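Home | News | Community | Business | What's On | Sport | Jobs

Workshop where people teach robots by hand opens its doors for another Sunday

14 comments | 131 shares

If you have ever tried to explain to somebody else how you pick up a paper tub without squashing it, you will have some idea of the job facing Huiling Tan and her colleagues at Prerklow, the small firm above the old print works in Flekbridge, who spend their working days showing robots how to do the sort of thing most of us do before breakfast without giving it a thought.

The firm is inviting residents in again this Sunday, after the last open afternoon in March proved rather more popular than expected (the queue went down the stairs and out past the bicycle racks, and the tea ran out well before three). Visitors will be able to take hold of one of the hand-held grippers themselves, have a go at a simple task, and then see their own movements played back on a screen.

The idea is a pleasingly plain one. A person holds a gripper that works much like the end of a robot's arm, with a small camera fixed to it, and carries out the task with it: picking a thing up, turning it over, setting it down again. The recordings are gathered together and used to train a robot, which then has a try on its own. It may need to be shown the same task a great many times, and by different people, as we all go about things in slightly different ways.

"My mother came in and she was better at it than I am," said Ms Tan, who looks after the demonstrations. "She has spent her whole life in kitchens, so she doesn't hurry, and she doesn't squeeze. I have been trying to get her to come back ever since, but she says she's busy with the garden."

The project, which goes by the name of Druta, has now collected 466 demonstrations from local people, of which 131 were made on that one afternoon in March. Most of them involve food packaging of one kind or another. Paper containers are a favourite with the team and a bit of a nuisance too, being light and easily dented, and they behave quite differently depending on where you take hold of them.

Jianhua Cheng, who writes the software, told us he would sooner have a clumsy attempt than a perfect one. A robot that has only ever seen things go well is at a loss when a tub slips, he explained, and he is very fond of the recordings where somebody nearly drops something and catches it again. He was kind enough to let your reporter try, and was delighted with the results, which I have decided to take as a compliment.

Some tasks are shown by remote control instead, with the person sitting at a desk and steering an arm on the other side of the room. Lihua Jin, a retired school cook who joined in after seeing a notice at the library, has tried both and much prefers the hand-held sort. "With the other one I felt as though I was wearing somebody else's arms," she said. "With this you just get on with it, and you can have a chat while you do."

There are five places in each session, and six sessions through the afternoon, with the first beginning at noon. Children are welcome with a grown-up, though the younger ones may find the handles a little large for them. Booking is by way of the sheet at the library desk or by calling in at Prerklow during the week. The Kaewsai café downstairs has promised to stay open until the last visitors have gone, and to lay in more tea.
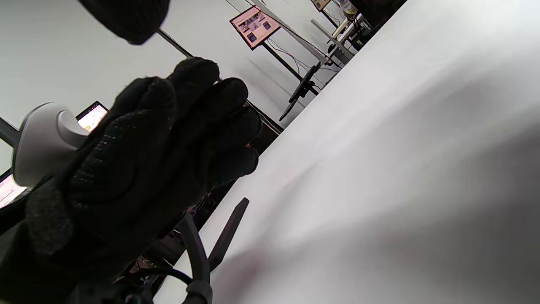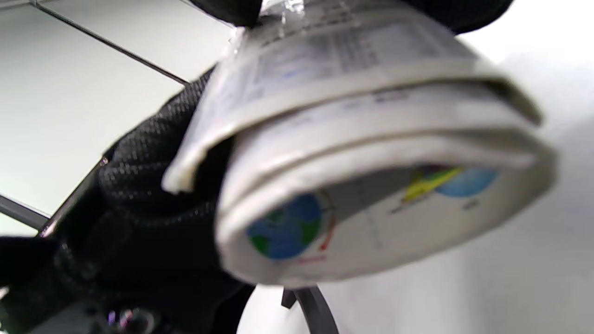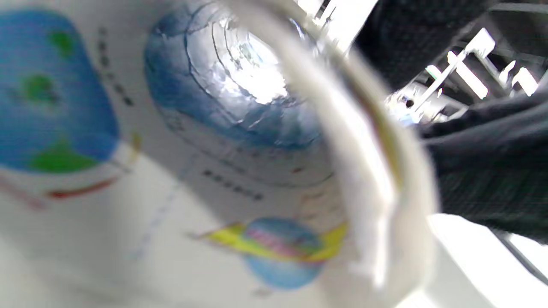
Views from the hand-held grippers at work. The middle picture shows a white paper container held between the gripper's fingers.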